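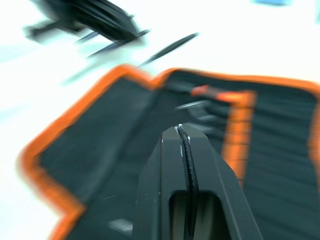

Combien de fois faut-il montrer un geste à un robot pour qu'il sache le refaire ?

Plusieurs centaines de fois, en général, et encore faut-il que ces centaines ne se ressemblent pas trop. Pour un seul geste de rangement, l'équipe que nous avons suivie en a enregistré 591 et en a gardé moins.

Temps de lecture : 4 minutes

Chez Tradmont, on commence tôt, et l'on commence par du café. L'atelier occupe le rez-de-chaussée d'une ancienne imprimerie, à Aststead, et il faut traverser toute une salle de cartons avant d'arriver aux postes de travail, ce qui laisse le temps d'entendre le bruit des lieux : un petit claquement de doigts mécaniques qui se ferment, un silence, un soupir humain, et l'on recommence. J'y suis arrivé un lundi d'août, à sept heures et demie, persuadé de voir des machines travailler. J'ai surtout vu des gens ranger des outils, avec une patience que je n'ai jamais eue dans mon propre garage.

Le projet s'appelle Paucar. Il s'agit de constituer une vaste collection de gestes ordinaires, ceux de l'établi, de la cuisine et du bureau, pour qu'un système puisse apprendre à partir d'eux. Un opérateur guide la pince, une petite caméra fixée près du poignet enregistre ce qu'elle a devant elle, et chaque essai devient un exemple : prendre, déplacer, déposer. Dit comme cela, c'est vite fait. Dans la réalité, c'est un métier, et un métier qui se transmet autour d'une table, avec des conseils qu'on se donne à mi-voix et des habitudes qu'on met des semaines à perdre.

La trousse à outils compte parmi les exercices les plus redoutés. On croirait pourtant un jeu d'enfant ! Mais le tissu plie, glisse, se soulève quand on tire dessus, et ne reprend jamais tout à fait la même forme. Celle qui est ouverte sur la table blanche, sombre et bordée d'orange, dessine des angles que son fabricant n'avait sans doute pas prévus. Pour un débutant, la tentation est grande de la lisser bien à plat entre deux essais. Les anciens l'en empêchent gentiment : un système qui n'aurait connu que des trousses bien étalées serait perdu devant la première qui traîne sur un vrai établi, à moitié repliée, comme elles le sont toutes.

On varie donc, et l'on varie avec méthode. La trousse tourne d'un quart, avance, recule. Les outils changent de place, certains restent dehors, d'autres sont couchés de travers à l'intérieur. Toutes les 100 prises, l'équipe modifie quelque chose de plus important, l'éclairage ou la hauteur de la table, et l'on refait du café par la même occasion. Une opératrice m'a confié qu'elle préparait ses dispositions le soir, dans le tramway, en imaginant la boîte à outils de son père. « Je me demande où il aurait posé la pince, et c'est là que je la mets. »

Reste la question du mouvement. Quand la pince se déplace vite, l'image file avec elle : les bords se dédoublent, les petits objets s'étirent en traînées, et seule la pince demeure à peu près nette, elle qui voyage avec la caméra. Au début, m'a-t-on raconté, on écartait ces passages sans discuter. Puis quelqu'un a fait remarquer qu'un robot au travail verrait exactement la même chose, et qu'il valait mieux l'y habituer. La règle a donc changé. On garde le flou lorsqu'il vient du geste, on le jette lorsqu'il dure au point que plus personne ne sait ce que la main cherchait à faire. Entre les deux, on en parle, parfois longtemps — j'ai assisté à une discussion de vingt bonnes minutes qui s'est terminée par un vote.

Ce tri se fait l'après-midi, dans une pièce plus calme, avec un logiciel baptisé Drundix que l'équipe a écrit elle-même et dont elle dit beaucoup de mal avec beaucoup d'affection. L'essai défile, on marque le moment où la pince touche l'objet, celui où elle le lâche, puis on rédige une phrase toute simple pour dire ce qui a été fait. Sur les 591 essais de l'exercice de la trousse, environ 400 ont passé cette étape. Les autres ne partent pas tous à la corbeille. Une prise manquée, quand l'opérateur se reprend et réussit au second coup, est même très recherchée : elle montre comment on se rattrape, et c'est une chose que les démonstrations trop soignées n'enseignent guère.

J'ai voulu essayer, évidemment. On m'a prêté les commandes pour un tournevis, un seul, à glisser dans une boucle de tissu, et j'y ai laissé ma matinée et une partie de mon amour-propre. On pousse trop fort, le tissu recule, on corrige, le manche pivote. Ma voisine de table, pendant ce temps, enchaînait les essais en me parlant de ses tomates. Mes démonstrations ont été examinées avec beaucoup de tact, et l'une d'elles a été conservée sous le numéro 874 du registre général, dans la catégorie des reprises après échec.

Le prochain exercice était déjà prêt quand je suis parti : des torchons à plier, une pile entière, posée à côté de la cafetière. On cherchait encore qui commencerait.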